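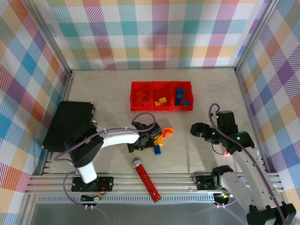
Mayor Names Pothole After Himself, Asks Drivers to Slow Down and Reflect

Well, friends, it finally happened. The pothole outside the Barby post office has a name, and the name is the Torquil Innes Memorial Depression. Mayor Innes is alive, by the way. I asked his office about the "memorial" part and was told the mayor likes to get things done early (his words, and I had to sit down for a minute).

I've been writing this newsletter long enough to remember when the hole was just a crack. I lost a hubcap in it. My sister lost a hubcap in it, and then she went back for the hubcap and lost a shoe. Last May a petition went around with 1,444 signatures on it asking the town to fill the thing in, and I signed it in front of the bank with a pen that barely worked. The mayor says he read every single name and was "deeply moved by how many people have been thinking about the hole." He took it as a show of support!

So now there's a plaque. It cost $578, and the gravel to fill the hole was quoted at $96, and before you write in, yes, I did ask about that. The mayor explained that gravel doesn't have his name on it. I said he could write his name on the gravel. He got very quiet and wrote something down, so if we end up with monogrammed gravel, I'm sorry, that one's on me.

The ceremony was lovely, I'll give them that. There was a ribbon, and the high school band played the slow part of something. The mayor gave a speech from inside the hole, which is deep enough now that those of us toward the back could only see him from the tie up. He said great towns are remembered for their landmarks and that a landmark doesn't have to stick up out of the ground, it can go down into it, and who are we to tell it which way to go. People clapped. I clapped. Then a bread truck needed to get by and he had to be helped out.

Iona Tennant, who is running against him and has been since before he was elected, stood across the street the whole time holding a bag of asphalt patch. She didn't say a word, she just held it. I caught up with her afterward and she told me that if she wins she'll fill in the hole on her first day and name the smooth part after herself. "People will drive right over it and feel nothing," she said. "That's my promise to Barby." I've heard worse slogans – we all remember the year of "Why Not Water?"

A few practical notes. The pothole is now protected under the town's landmark rules, so you can't park in it, repair it, or make remarks about it within earshot. Drivers who hit it are considered visitors and will be mailed a guest survey. There are 2 questions on the survey and both of them are "How did you hear about us?" Anyone whose muffler comes off on the site should leave it there, as it now belongs to the permanent collection.

The gift shop opens as soon as they find somewhere to put it. The mayor wanted it in the hole, but the hole is booked for a wedding.

I'm told the sinkhole behind the library has already hired an agent. More on that when I can get somebody over there to return my calls – the phone line apparently runs right through the middle of it.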